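Makport Help Desk
Ticket 291: Stock labels printing blank after update
Status: Resolved
Product: Veletti label printer, used with Cokeo Stock
Opened by: Yu-na Bae
Handled by: Nartey Support

09:10 Yu-na Bae
Since the January update to Cokeo Stock our shelf labels come out blank. The printer feeds the right number of labels and the light stays green. We have 1,000 labels to get out before the stocktake and I can't do them by hand. Printing an ordinary document to the same printer gives a blank label too.

09:32 Nartey Support
Thanks for the details. Please hold down the feed button with the printer switched off, then switch it on and let go when the light flashes. It should print a self-test label. Tell us whether there is any text on it.

09:47 Yu-na Bae
Self-test is fine. Dark text, border all the way round. Firmware line says 2.2.

09:58 Nartey Support
Then the print head and the roll are both all right and the fault is on the computer side. Please check these in the printer settings:
Paper size (should match your roll, 55 mm wide)
Darkness (default is 8)
Media type (direct thermal)

10:15 Yu-na Bae
Paper size was set to A4. Changed it to 55 mm. Darkness was 8 already. Media type says "thermal transfer" and the box is greyed out.

10:21 Nartey Support
Thermal transfer is for printers with a ribbon. Yours doesn't have one. The box goes grey when the driver is installed for all users and you are signed in without admin rights. Can you sign in as an administrator and try again?

10:50 Yu-na Bae
Signed in as admin. Box still grey. I removed the printer and added it back and it picked thermal transfer again by itself.

11:04 Nartey Support
Windows is keeping the old driver package. Removing the printer doesn't remove the package. Steps:
1. Remove the printer and unplug the USB cable.
2. Open Print Server Properties, Drivers tab.
3. Select the Veletti entry, choose Remove, then "Remove driver and driver package".
4. Restart.
5. Install the driver from the Makport downloads page and plug the cable in when it asks.

11:40 Yu-na Bae
Step 3 gives "driver is in use".

11:46 Nartey Support
Close Cokeo Stock, including the icon by the clock. Then stop and start the Print Spooler service and go straight to step 3.

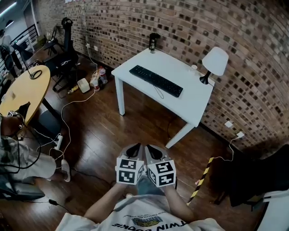
12:18 Yu-na Bae
That worked. Package removed, new driver on, media type now says direct thermal. One test label printed with all the text, but the barcode is too close to the left and the first bar is missing.

12:25 Nartey Support
The offset went back to zero with the new driver. In Cokeo Stock go to Labels, Layout, and set the left margin to 3 mm. Save it as a new layout, as the built-in one gets overwritten by updates.

12:41 Yu-na Bae
Margin set and saved. Ran a batch of 22 and they all scan. Starting the rest now. Please leave the ticket open until they're done.

15:35 Yu-na Bae
All printed. You can close this.

15:42 Nartey Support
Closed. Cause: old driver package left behind, media type set wrongly. The second PC at the same site has the same driver and will need the same steps before it is used for labels.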